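Open day at the Enitz site: membranes, coatings and a lot of pipework
Visit report, December 5, 2021 Industries of the Future: Advanced Materials

The Enitz site sits behind a rail yard on the edge of town, and the signs run out before the last turn. I drove past the gate and had to come back. Once inside, parking was easy and the registration desk was quick. Visitors got a badge, a pair of safety glasses and a folded map that showed the old names of two of the buildings.

Three outfits share the site. Stititz makes flat-sheet membranes for cleaning and reusing industrial water. Tsuchiya does thin coatings, mostly for parts that have to survive acids or salt. Filtell is the joint project between them, and it was the main reason for my visit. Its aim is a membrane with a coating that slows down fouling, so that plants can run longer between cleanings.

Readers of this series will know that water reuse keeps coming up when manufacturers talk about the next ten years. Food processors want it, textile dyers want it, and the people building data centers have started asking for it as well. The chemistry has been understood for a long time. What holds things back is the day-to-day cost of keeping membranes clean, and that was the subject of most of the conversations I had.

Arrival and introduction

The morning opened with a short talk by Akihiko Furukawa, who runs process development for Filtell. He spoke without slides for the first part, standing next to a cutaway housing on a trolley. He went through how water enters at one end, how the clean stream and the concentrate leave separately, and where the dirt collects. He said that most visitors assume the membrane wears out. In his experience it gets blocked long before it wears out, and the cleaning chemicals then do more harm than the feed water ever did.

The question he wants to answer is how thin a coating can be and still make a difference. Too thick and the flow drops. Too thin and it comes off in the first hard cleaning. The current version is put down in two passes with a drying step between them. He was open about the fact that the drying step is the slow part and that they do not like it.
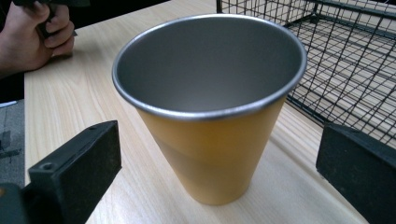
After the talk we were split into groups of 16 and given a guide each. Mine was an operator from the casting line who had been on the site since before Filtell was set up. She was a good guide. She knew which valves stuck and told us when we asked.

The casting line

Casting takes place in a long, narrow building with a strong solvent extraction system. You feel the air moving as soon as you go in. The polymer mix is spread onto a moving backing fabric, then pulled through a water bath where it sets. The fabric comes off a roll at one end and the finished sheet goes onto another roll at the far end.

The line was running slowly for the open day so that people could see the sheet go into the bath. On a normal shift it runs at full speed and there is little to look at. The critical part is the blade that sets the thickness. It is checked at the start of every roll and again whenever the temperature of the room changes. The guide said that the weather is still the biggest source of trouble, even with the building heated. In a damp spell, the sheet begins to set before it reaches the bath, and the surface comes out uneven.

I asked how much of each roll gets thrown away. She would not give a figure but pointed to the scrap bins, which are weighed at the end of each shift, and said the weights were lower than last year. The backing fabric cannot be recovered once it has been coated, so scrap goes out as mixed waste. Someone else in the group asked whether a supplier would take it back. The answer was that two had been asked and both had said no.

The inspection station follows the bath. A light bar sits under the sheet and a line of sensors above it, and anything that looks like a pinhole is marked with ink. The marked sections are cut out later by hand. This was the one place where I saw a gap between what the site talks about and what it does. The detection is fast and automatic, and then a person with a knife has to deal with the result. The guide agreed. An automatic cutter was tried in April and taken out again when it kept cutting on the wrong side of the mark.

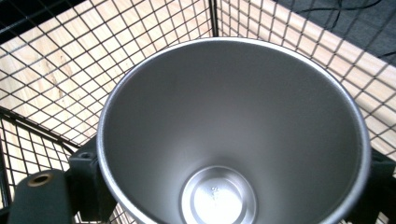

The Tsuchiya coating room

Tsuchiya's part of the site is newer and a good deal quieter. We had to put on overshoes and could only go as far as the viewing corridor. Through the glass there are four coating chambers in a row, with a transfer track that runs in front of them.

Most of the work here has nothing to do with water. The company coats pump parts, valve seats and sensor housings for customers in the chemical industry, and that is what pays for the building. The membrane work uses one of the four chambers, and only on certain shifts. Switching over takes a full cleaning, and the schedule is a regular source of argument between the two firms. The Tsuchiya engineer who met us in the corridor said so quite freely.

He also explained why a coating that works well on metal is hard to move to a soft sheet. Metal can be heated. The membrane can't, or not by much, so everything has to be done at low temperature and the bonding has to come from the chemistry of the surface. The sheet also gives off moisture for hours after it looks dry, and this upsets the pressure in the chamber. Their answer has been to let rolls rest in a dry store before coating. It works, but it means a room full of expensive rolls that are doing nothing.

There was a short demonstration of the adhesion test. A strip of coated sheet is bent back and forth over a small bar, rinsed, and then looked at under a microscope. The number of bends is set at 50. I asked where that had come from and was told it was inherited from the test for another product and had never been changed. They have begun a longer series to find out whether it tells them anything about life in service.

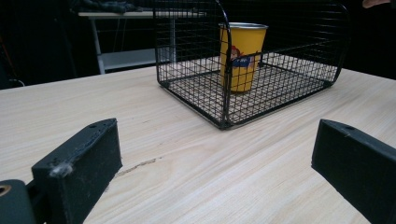 The same engineer was careful about claims. Samples in the lab show less fouling with the coating than without, using the same feed water. In field trials the results depend a great deal on the site. A dairy saw a clear benefit. A metal finisher saw very little, and the team thinks the oils in that water stick to the coating as happily as they stick to the bare membrane. He would sooner sell to the dairies first and leave the oily water for later.

Pilot plant

The pilot plant is outdoors, under a roof with no walls. It is made up of two identical skids, one with coated membranes and one with plain ones, both fed from the same tank. Every few weeks the membranes are swapped from one skid to the other to rule out differences in the pumps. This struck me as the most careful piece of work on the site, and it got the least attention from the tour. We had ten minutes there and could have used thirty.

The readings are shown on a panel between the skids. Pressure on the coated side was lower than on the plain side when we looked. The operator on duty warned us not to make too much of it, as the plain side was due for cleaning the next morning. He had a paper log next to the panel and trusted it more than the screen.

A few practical points came up in the discussion:

Energy use. Lower pressure means less power for the pumps. At the pilot scale the saving is too small to measure well, and the team is waiting for a larger installation before publishing anything.

Cleaning chemicals. The coated sheet does not tolerate chlorine. Plants that rely on it would have to change their routine, and some will refuse.

Fit. The elements are made to a common size and go into existing housings. A customer can replace some and leave the rest, which makes trials much easier to arrange.

End of life. There is no good route for used elements at the moment, coated or plain. Everyone I spoke to brought this up before I did.

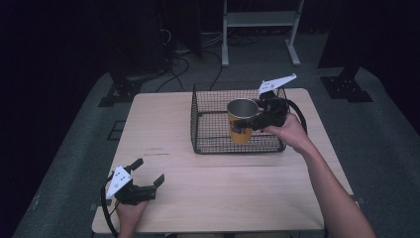 Cup and gripper at the wire mesh basket.

Questions at the end of the day

The closing session was held in the canteen, with soup and rolls. Furukawa took questions along with one person from each of the two companies. Several were about price, and the panel would only say that the coated element will cost more and that the difference has to be earned back through fewer cleanings. A plant manager from a paper mill asked who carries the risk if it isn't. There was a pause, and then an answer about performance agreements being considered. I would have liked to hear more on that.

Another visitor asked about staff. The casting line is short of operators, and training takes the better part of a year. Stititz has started taking people from outside the industry, including two former bakers, on the grounds that they are used to watching a mix and knowing when it is wrong. The coating side has less trouble hiring but loses people to electronics firms.

The last question was about how the results would be shared. A technical note on the dairy trial is being written and will be sent to anyone who left an address at the desk. The metal finishing trial will be included, with the poor results shown next to the good ones. I have asked for a copy and will report on it in a later piece.

Getting there

Tours of the casting line and the pilot plant can be arranged for groups through the Enitz site office. The coating room is open only on open days. Wear closed shoes and bring a warm coat for the pilot plant. Use the east gate, and ignore the sign for visitor parking on the main road, which leads to the rail yard.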